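Horkent 200 Freezer Thermometer and Alarm: Review

Posted Jun 17, 2024

I don't trust gadgets that promise to save me from my own forgetfulness. I have bought plenty of them, and most live in a drawer. So when the Horkent 200 kept coming up in lists of "must have" freezer alarms, I put it off for months, and then in November a tripped breaker cost me a freezer full of venison and I gave in.

You get a sensor pod on a thin wire, a display unit with a magnet on the back, and a leaflet folded so many times it won't lie flat. I paid $52. The Wetov, which does much the same job without the app, is $31 at the same store. Keep that gap in mind, it matters later.

Setup took one evening and should have taken ten minutes. The app wants an account, an email, a zip code and permission to find devices on your network. Why a thermometer needs my zip code I can't say. It failed to pair twice, then paired after I turned the phone off and on. The leaflet has nothing to say about any of this. It does have a full page on how to mount the display with the screws, which are not in the box.

The magnet is another sore point. It grips fine on a steel door and it's no use at all on plastic or glass, so owners of chest freezers will be reaching for tape. The box shows it stuck neatly on a tall white upright, of course.

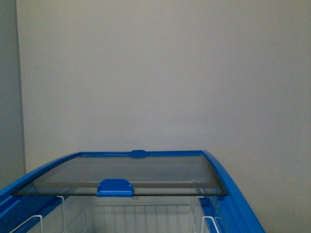

Chest freezer with a blue frame and a smoky glass sliding lid.

Now the readings. I put the Horkent next to an old dial thermometer and a cheap Jin probe I use for meat, and the three of them never agreed. The Horkent and the Jin stayed within two degrees of each other, the dial was off on its own. Fine for frozen peas. I wouldn't lean on it for anything where a degree or two counts, whatever "lab grade accuracy" is supposed to mean on the package.

The alarm itself works, mostly. I left the lid open on purpose and the display began beeping after nine minutes. It's loud enough to hear upstairs. The phone alert is a different story. Once it came right away, once it came after nearly 31 minutes, and one time it didn't come. When I wrote to Cultevgate, the company that runs the app, they told me to move my router closer. To a freezer in the basement. No thanks.

There are nearly 900 reviews on the store page and a lot of them say "great product, just arrived." I would like to hear from those people after a power cut. Remember too that if your router goes down with the power, the phone alert goes with it, and the free plan only keeps a day of history.

Battery life I can't judge properly yet. The maker says a year. Mine dropped a bar in the first six weeks and then stayed put.

Would I buy it again? Probably not at this price. The beeper is good and the display is easy to read, but the Wetov has both of those too. The extra $21 goes to an app that I have stopped opening. If you find the Horkent on sale for what the Wetov costs, go ahead, and pick up a roll of decent tape and a pair of screws while you're there.

Rating: 2.5 out of 5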